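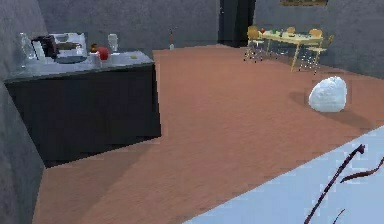 Angebots-PDF zu groß, Versand bricht ab

Status: gelöst
Produkt: Estimard, Modul Angebote
Priorität: mittel
Bearbeiter: Shih-chieh Su

Meldung des Kunden

Seit dem Update im November lassen sich Angebote mit Raumansichten nicht mehr per Mail verschicken. Nach dem Klick auf Senden läuft der Balken bis 100 Prozent, dann erscheint »Zeitüberschreitung beim Mailserver«. Angebote ohne Ansichten gehen normal raus. Betroffen sind beide Arbeitsplätze im Büro und das Notebook im Außendienst. Die Artikeldaten kommen aus dem Katalog von Harkora, gut 3.000 Positionen, daran wurde nichts geändert. Mailanbieter ist Landry, Postfach hat noch Platz.

Erste Prüfung

Protokoll vom Arbeitsplatz 1 angefordert und erhalten. Der Mailserver lehnt die Nachricht wegen der Größe ab, die Zeitüberschreitung ist nur die Folgemeldung im Programm. Das angehängte PDF hat 200 MB. Vor dem Update lagen vergleichbare Angebote laut Kunde bei 12 MB.

Testangebot mit nur einer Position und ohne Ansicht: Versand in Ordnung. Dieselbe Position mit einer Ansicht: Abbruch. Damit scheiden Postfach, Zugangsdaten und Virenscanner aus.

Zweite Prüfung

Im Testangebot des Kunden liegen die Ansichten in voller Auflösung und unkomprimiert. Die Einstellung »Bilder für Versand verkleinern« steht zwar auf Ja, wird aber nicht angewendet. Auf unserem Testsystem ließ sich das erst nachstellen, als wir die Druckvorlage des Kunden eingespielt haben. Die Vorlage stammt noch aus dem Vorgängerprogramm Vulon und wurde beim Umstieg übernommen. Ihr fehlt der Abschnitt für die Bildausgabe, und seit dem Update nimmt Estimard in diesem Fall die Originaldatei.

Mit der Standardvorlage ist das PDF klein und geht durch. Grauwände und Holztisch sehen am Bildschirm und im Ausdruck auf A4 nicht schlechter aus als vorher.
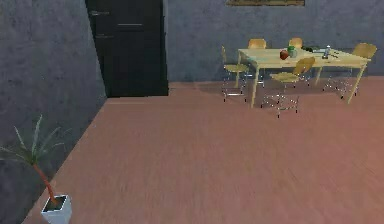
Lösung

1. Einstellungen öffnen, dann Dokumente, dann Druckvorlagen.
2. Die alte Vorlage markieren und »In aktuelles Format umwandeln« wählen.
3. Briefkopf und Fußzeile prüfen. Beim Kunden war die Bankverbindung nach der Umwandlung eine Zeile nach unten gerutscht – von Hand korrigiert.
4. Programm neu starten und ein Angebot an die eigene Adresse senden.

Bereits gespeicherte Angebote behalten die alte Vorlage. Sie müssen einmal geöffnet und neu gespeichert werden.

Rückmeldung

Kunde bestätigt, dass der Versand an beiden Arbeitsplätzen wieder läuft. Am Notebook war die Umwandlung noch nicht angekommen, nach manuellem Abgleich geht es auch dort. Die irreführende Fehlermeldung ist an die Entwicklung weitergegeben. Ticket geschlossen.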